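Category: Teleoperation > Gripper and handover

Ticket title: Gear placement demos rejected after pad change, right arm
Opened by: Latifa Lamrani, Ternholm assembly cell
Status: Open, waiting for second check on Monday

Hello support team,

I am writing about the planet gear task that we teach by remote control with the two arms. We use Verside for the recording and Ezzat for the hand controllers. I attach two wrist camera pictures so you can see the parts and the fingers we are using.

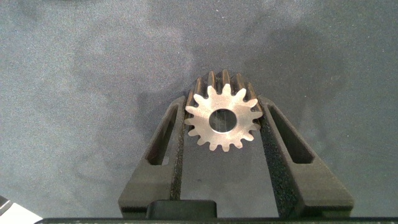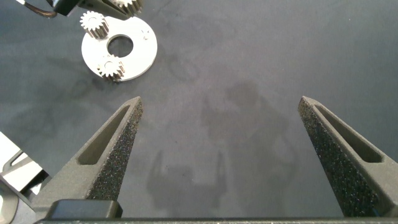
Wrist views from the gear task: first a gear in the grip, second the white plate with two gears on it.

Problem in short: since we changed the finger pads in June, many of the demonstrations are refused by the quality filter in Verside. The message is always the same: "gripper state mismatch at release". I have 364 demonstrations in this set and 44 of them have this message. Before the pad change I saw it maybe once in a week, and I did not write it down.

What the operator does: she picks a gear with one arm, turns it so the bore is over the pin, lowers it, moves it a very little to left and right until the teeth find their place, and opens the fingers. The other arm does the same on its side. We need three gears on the plate for one complete demonstration. The picking is good. The trouble comes at the opening.

Steps I tried already:

1. Restarted the controller box and both hand controllers. No change.

2. Recalibrated the open and closed position of both grippers with the normal procedure (fingers fully open, confirm, fingers fully closed with nothing inside, confirm). The values looked normal to me. I made ten demonstrations after this and two had the message, so I do not think it helped.

3. Compared left and right arm. All refused demonstrations have the error on the right arm. I exchanged the hand controllers, left for right, and the error stayed on the right arm. From this I understand that the hand controller is not guilty.

4. Looked at the gripper width signal in the Verside viewer. When the operator opens her hand, the command goes up immediately, but the measured width waits 600 ms before it moves. On the left arm I cannot see a wait with my eye. In some recordings the measured width goes up in two steps, with a small flat part in the middle.

5. Reduced the closing force on the right arm by one level. The wait became shorter, but then the gear turned in the fingers when it touched the pin, and the operator had to start again. I put the force back to the old level.

6. Asked the operator to open slowly. This is better for the filter, but she says it is tiring and the movement becomes not natural. I also do not like it for the training, because the robot will learn the slow opening too.

Reply from support (Clirnosum helpdesk), 10:20

Thank you for the detailed report. The two-step opening sounds like the pad holds on to the teeth for a moment and then lets go. The filter compares the command and the measured width in a fixed window, so a late release is marked as mismatch even if the gear is placed correctly. Please check three things:

- Is the pad on the right arm from the same roll as the pad on the left arm?
- Is the edge of the pad flat at the tip, or is it lifted?
- Which window is set in the filter for "release"?

Please do not delete the refused demonstrations. They can be checked again with other settings without recording.

Answer from Latifa Lamrani, 14:45

Thank you for the fast answer. I checked the points.

The pads are from the same roll, but my colleague told me the right side was glued later in the same day, after the glue was opened for some hours. So the glue can be different, even if the pad is the same.

On the right arm one pad moves a little at the tip when I push it with my fingernail. On the left arm no pad moves. I did not take it off yet because I want to finish the comparison first.

The release window is 400 ms. I believe this is the value from installation, we never touched it. I made a copy of the set and ran the filter again with 800 ms. With this value only three demonstrations are refused. I watched these three in full. In one the gear falls next to the pin, so the refusal is correct. In the other two the gear comes up a little with the finger and the operator pushes it down again.

My questions now:

a) Can I use the longer window for the old recordings and return to 400 ms after the new pad is glued? Or will the mixed settings make a problem when we export the set?

b) The demonstrations where the gear comes up and is pushed down again: should I keep them? The final result is correct, and perhaps it is useful for the robot to see how to correct. But I am afraid it will also learn to lift the gear.

c) Do you have a recommended number of cycles for changing the pads? We have almost 2000 closings on the right gripper since June, if the counter is correct.

I will glue a new pad on the right arm tomorrow morning, leave it under a clamp until the afternoon, and calibrate again. Then I will record twenty demonstrations with the same operator and the same force level and add the width curves to this ticket. Please keep the ticket open until then.

Best regards,
Latifa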